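Print this item | E-mail to a friend
Filed under: Shed & Software > Things We Are Teaching Machines

THE ROBOT LEARNS TO PICK THINGS UP (SLOWLY, AND IN A ROOM THAT DOESN'T EXIST)

Members who come in on a Saturday will have noticed Phyllis Whiteley in the corner with a headset of tea stains down her jumper and a controller in each hand, swearing under her breath at a screen. She is collecting examples. We have been collecting examples since September, and the supply of biscuits has suffered accordingly.

The idea behind Jurkevura, as the project is called (Ashley Whitlock chose the name and will not be drawn on it), is that you don't tell the arm how to pick something up. You pick it up yourself, driving the arm by hand, over and over, and a learning program called Marti studies what you did and tries to do likewise. The trouble with this is that it does do likewise. Marti has faithfully learned Phyllis's habit of stopping for a think halfway down, and for a fortnight it would not close its fingers without first drifting a little to the left, which is pure Ashley.

All of it takes place in simulation. A simulated arm costs us nothing when it is driven into a simulated table, and we have driven it into the table a great deal. Eleri Rowlands built the room, and went to town on it: brick walls, a wooden floor, a pot plant beside the base. I asked whether the arm needed a pot plant. She said that Marti had to learn to ignore things, and that I could think of it as training for marriage.

The aim for this batch is 300 good examples, with the objects put down somewhere new each time. As we go to press we have 54. Each one is saved from 2 views: a wide one that takes in the arm and its surroundings, and a close one looking out past the fingers. You want both. From the wide view everything looks easy, and from the close one you find out how near you really are.
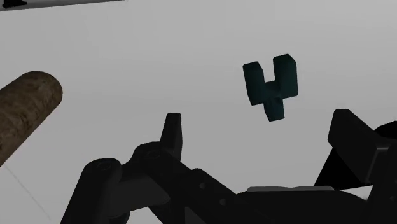
Close view, with the teal piece still clear of the gripper.
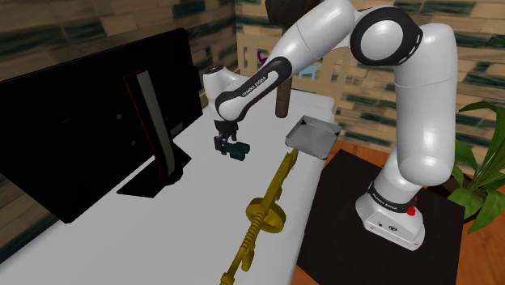
What counts as a good example

There has been some discussion of this, conducted mostly by e-mail and mostly after eleven at night. The rules as they now stand:

An example starts with the gripper away from the object and ends with the object held. If you knock it over and then pick it up, that's allowed, and Lorraine Blackburn would like more of them, as Marti has very little idea what to do when life goes wrong. If you knock it off the table altogether, press the red key and start again. Please do press the red key. Last month's set contained a long, thoughtful recording of an arm hovering above nothing while the driver went to answer the door.

Go at an even pace. Carol Ashworth drives beautifully but as if the bus were leaving, and Marti can't keep up with her.

Don't always come in from the same side. We know it's more comfortable. When Lorraine laid all the recordings on top of one another, the paths made a sort of rope, with one stray thread that proved to be Eleri's cat on the desk. The stray thread was kept. It was a perfectly good grasp.

Label your work. The drop-down list has a proper name for every object, and "thing", "other thing" and "the awkward one" aren't on it, although I see they've been typed into the notes box by somebody with Ashley's login.

How Marti is doing

It depends on whom you ask. Given the early examples to learn from, it managed 3 clean pick-ups in a row one evening, and there was cheering. Then Eleri turned the teal piece round to face the other way and it behaved as though it had never seen an object before in its life. Lorraine says this is exactly why we need the other examples. Phyllis says it's exactly why she wants a cushion.

If you can spare an hour, the sign-up sheet is by the kettle. No experience is needed, and people who played a lot of computer games are politely asked to say so beforehand, so that we can put them on the difficult objects. Bring your own mug. The spare ones have gone the way of the biscuits.

Print this item | E-mail to a friend

Contact the editor | © Lemau Makers' Newsletter | Back to top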